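Brurndale Residents Question Basis for Extended Stay-Home Order

BRURNDALE, July 16, 2021 – The Brurndale Ratepayers' Association has asked the regional health office to publish the case data behind its decision to extend the stay-home order into August. The extension covers all 211 postal routes between Brurndale and Zindton, including farming districts where, so far as the association can learn, no case has been recorded this summer.

The order was first announced as a two-week measure. It carries no fines and names no enforcement officer. Residents have been told to comply, businesses have been told to "consider" closing, and neither group has been told what number would bring the order to an end.

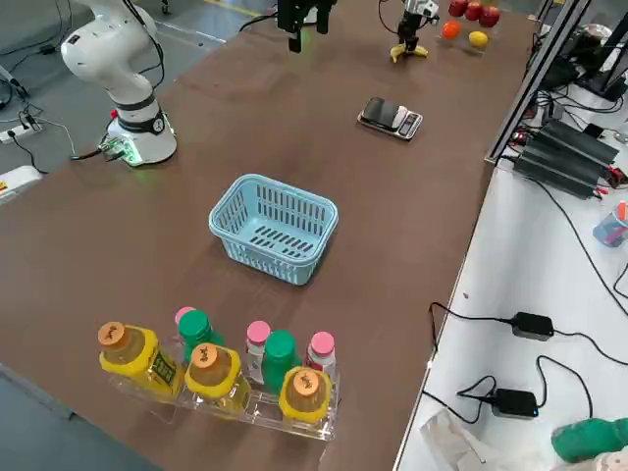 What the association is asking for

Weekly case counts by district, the hospital figures used in the decision, and a written threshold for lifting the order. The association has also asked why the Ahuja Street testing centre is still limited to 80 appointments a day when officials describe testing as their first priority.

A petition making the same requests has gathered 2,000 signatures. The health office replied with a form letter thanking residents for their patience – a quality it seems to regard as unlimited.

The association does not dispute that the virus is dangerous and encourages its members to be vaccinated. It does doubt that an order with no penalties and no published goal will change much in Zindton or anywhere else.
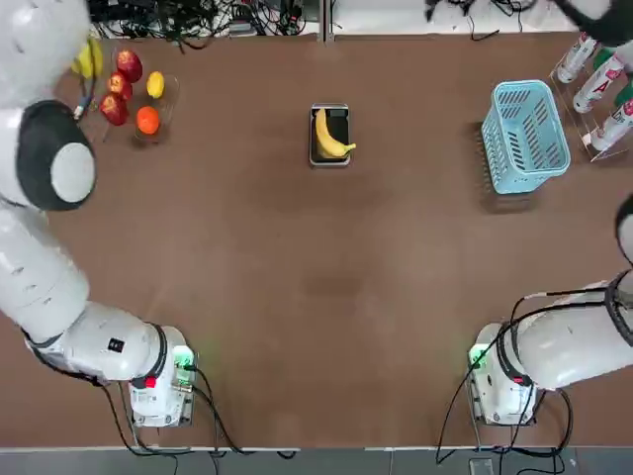
Ludmila Ondrejka thinks the association is asking too much too soon. District counts in places this small could identify individual patients, she said, and she would sooner see the order run its course than have neighbours guessing at names.

The association says it would accept combined figures for the smallest districts. Its letter and the full petition can be read at the Zamevell Community Centre during office hours.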